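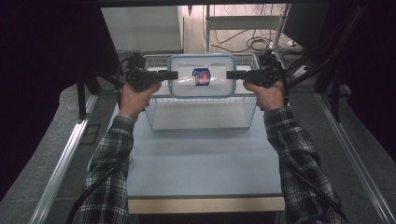

Evaluation of the Hurix Paired Hand Gripper Kit

Search reports Search Clear

Home | Projects | Reports | Kit loans | Staff

Second-year group project, Automation and Handling
Maja Krajewska and Diệp Cao
Submitted Mar 4, 2024

1. What we were asked to do

The module handbook says each pair should "select a commercially available product relevant to automated handling and evaluate its suitability for teaching use". We selected the Hurix paired kit on the grounds that the other groups had already taken everything else on the list.

Hurix sells the kit as a way of recording how a person picks things up, so that a robot arm can later be taught to do the same. You hold one gripper in each hand, do the job, and the software writes down where the grippers went and how far they were open. There is no robot in the kit. This caused some confusion at our first supervision meeting, where we had promised one.

2. What you get

The kit is two hand-held grippers, their cables, a software licence for one computer and a printed guide. The price we were quoted by the reseller, Nukton, was £1,802 for the pair. A single gripper is not sold, which seems fair for a product with "paired" in the name, but it does mean that a broken one is an expensive event.

The guide is well laid out as far as page 13, where calibration begins. From there it refers to menu items that the current software does not have. We worked out that "Align Twin" has become "Match Devices" and now lives under Preferences. Nukton confirmed this by email and said that a revised guide was coming in March.

3. Setting up

We gave ourselves an afternoon. It took two, and most of the second went on cables. Each gripper has its own, running back past the forearm, and they need enough slack for you to reach across the table but not so much that you drag a loop through the work. Diệp settled on letting them hang outside the arms. Maja preferred hers over the shoulder until she stood up with it there.

Long sleeves are fine provided the cuffs stay clear of the handle. The guide recommends "close-fitting technical clothing". We own none, and flannel did the job.

Calibration itself is a matter of touching the fingertips together and holding still while the software thinks. It failed whenever one of us was talking, and we have no explanation for this beyond the fact that we both wave our hands about.

4. The tasks

We wanted jobs a first-year could do without training, using things that cost very little.

Task A: pick up a single wrapped item with one gripper and put it down inside a marked square.

Task B: pass an item from one gripper to the other.

Task C: hold a lidded plastic food container by its two short ends, one gripper at each end, and move it between the table and a wire basket with something small inside it.

Task C is the one that justifies having two grippers, and it is where we spent our time. The fingertips are flat and black, and the container has rounded corners, so they have to meet the ends squarely. Come in at a slight angle and the box turns. Press harder to stop it turning and the thin walls start to bow, at which point the lid takes an interest.

The small item inside was Maja's idea. It slides when the container tips, so you can see straight through the side how level you have kept it, with no need for a sensor. Our supervisor liked this more than anything else in the project, including the parts that took us weeks.

5. How it went

Task A was easy for both of us and dull by the end of the first session. Task B was harder than it sounds. Judging when the second gripper has properly got hold is something fingers do for you, and the kit gives no feeling back at all beyond the stiffness of the handle.

For Task C we improved a lot with practice. The best advice we can pass on is to line both grippers up before closing either. Closing one first simply pushes the container away, and you end up chasing it across the table. Lifting slowly also helps. Going down into the basket is the awkward part, as there are wire sides to clear and your hands have to stay clear of them too.

After nearly 1,000 attempts across all three tasks, the grippers showed no wear that we could find. Our wrists did. The mechanism at the back of each gripper is bulky and its weight pulls your hand backwards, so we would not ask a class to use them for longer than twenty minutes at a time.

6. The software

It records reliably. It also names every recording "Untitled" plus a number, and restarts the numbers each time it is opened. We lost one session of Task B this way and have agreed not to discuss whose turn it was to rename the files.

Exporting to Skirix, the free viewer used on our course, works if you leave the default settings alone. Changing them was our own fault.

7. Would we recommend it?

For a teaching lab, yes, with the short session limit above and a local help sheet in place of the guide's calibration chapter. We have written a draft (Appendix B). The hardware is sturdy and students will understand what it is for within minutes of picking it up.

For a single student project the price is hard to defend. The Lâm kit, tested by last year's group, comes with one gripper and far plainer software, and would cover Tasks A and B perfectly well. It cannot do Task C unless you buy a second one and persuade the two to agree on the time.

8. Things we would do differently

Name the files. Book the room for longer. Buy spare containers at the start, all the same make, as the replacement we found had different lid clips and we had to repeat a set.

Appendix A: task sheets
Appendix B: calibration help sheet (draft)
Appendix C: emails with Nukton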